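Trukum Two-Finger Gripper Bench Kit, with Simulation Scenes

If you have ever bought a gripper on the strength of its data sheet and then spent a whole week finding out that it doesn't like your cups, your boxes or your bracket, this kit was put together with you in mind. We have been through that week ourselves (more than once!) and we wanted a calmer way to try things out before anybody reaches for the hex keys.

The Trukum bench kit is a two-finger gripper with its mounting plate, two sets of fingertips, a cable, and a matching simulation package so you can practice on screen first. It went on sale in August, and we've been tinkering with the scenes ever since. The parts and the scenes share the same measurements, so when you move the tool center point in one, you can type the same numbers into the other and get on with your day.

What comes in the box

Gripper body with two fingers, black
Flat pads and ribbed pads, one pair each
Mounting plate and screws
Cable, 200 cm
Download card for the simulation scenes

Order number: 219
Weight limit for a held item: 38 ounces

Choosing between the Trukum and the Tiedemann

People write to us about this nearly every day, and we're always glad to talk it over. The Tiedemann is our wider gripper, and it is a lovely thing for cartons and trays. It is also heavier, and on a small arm you will feel that in how much you have left over for the item itself. The Trukum is the one we would hand to a friend who mostly picks up cups, bottles, small tubs and the like. If your work is half and half, start with the Trukum and the flat pads, and order the ribbed ones for daily use once you know your parts - the pads are the bit that wears.

Both grippers run from the Lultdale controller. If you already own a Lultdale, you only need to load the new tool profile and set the opening width. If you use somebody else's controller, please write to us before you order and tell us the model, and we'll look into it with you.

About the scenes

There are 21 scenes in the download, from a bare table up to a crowded shelf. Our own favorite for a first afternoon is the two-cup table. It's simple, it loads quickly, and it shows you right away whether your approach angle leaves enough room for the fingers beside a neighbor.

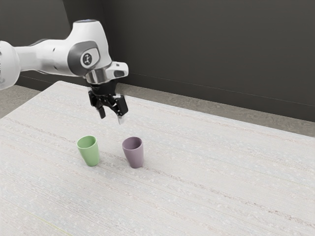

Two-cup table scene, simulated: gripper held above the green and purple cups, fingers apart.

Try it with both pad settings and save a run of each, then change the spacing of the cups and go again. You can swap in your own arm model too, as long as you check the flange offset before the first run - we forgot once, and drove the fingers straight through a virtual tabletop.

Spare pads and cables are kept in stock at our Astville shop and can be added to any order.

Contact us | Shipping and returns | © 2025 Astville | Back to top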